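**Des nouvelles de Tsegaye (et de ma lutte contre les retards)**

Bon, je vous avais promis en octobre que la nouvelle boucle de contrôle serait en place « d'ici deux semaines ». Vous avez bien ri, merci. Elle est enfin fusionnée dans la branche principale, et je suis tellement contente que je vous raconte tout, y compris les passages pénibles !

Rappel pour ceux qui ont rejoint la liste depuis : Tsegaye, c'est notre couche logicielle pour les tâches à deux bras. Elle reçoit les images et les positions des articulations, elle en tire une séquence de mouvements, puis elle envoie les consignes aux deux côtés. Jusqu'ici, chaque bras avait son propre planificateur et les deux se parlaient par messages, poliment, chacun à son tour. Pour ranger des cubes, ça passait. Pour verser, c'était une catastrophe – le bras qui penche et le bras qui tient doivent partager la même horloge, sinon l'un des deux travaille avec une information périmée.

C'est Mansa Akpalu qui a trouvé le coupable. Je cherchais depuis des jours du côté de la perception (j'avais même accusé la calibration, pardon Hanna), et lui a simplement tracé les horodatages des deux flux côte à côte. Décalage de 111 millisecondes entre gauche et droite, bien régulier, caché dans une file d'attente que j'avais écrite moi-même. Hum. On a remplacé le tout par un seul planificateur qui raisonne sur les deux bras ensemble et découpe les trajectoires en blocs de 32 pas. Si un bloc arrive en retard, on le jette et on garde la fin du précédent.

Côté données, Hanna Prokopenko a relu les 1 910 épisodes du jeu Brisell et réétiqueté les phases : approche, saisie, inclinaison, retour. Un travail de fourmi, et la segmentation est bien plus propre qu'avant. Il nous reste quatre tickets ouverts, dont un très agaçant sur l'estimation de pose : blanc sur blanc, le contour se perd dans le fond et le masque déborde sur la table. Le gobelet rose, lui, ne nous a jamais posé de souci.
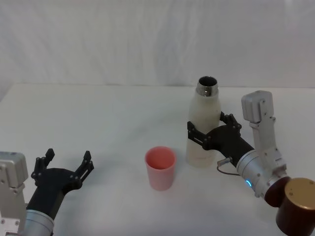 Faut-il réentraîner ses modèles pour passer au planificateur commun ? Tout dépend du format de vos actions : si elles sont enregistrées en positions articulaires absolues, vos poids se chargent tels quels, et si elles sont en différences, il faut passer par le script de conversion puis relancer un entraînement court.

Le script est dans le dossier des outils, avec une notice que Marijke Van Acker a eu la gentillesse de réécrire (la mienne était illisible, je l'admets). Pensez à vider le cache avant de lancer la conversion, je me suis fait avoir deux fois ! Pour la suite, je m'attaque au simulateur Trumton, qui utilise encore l'ancienne file. Si vous tombez sur un bug d'ici là, envoyez-moi le journal complet – les horodatages surtout.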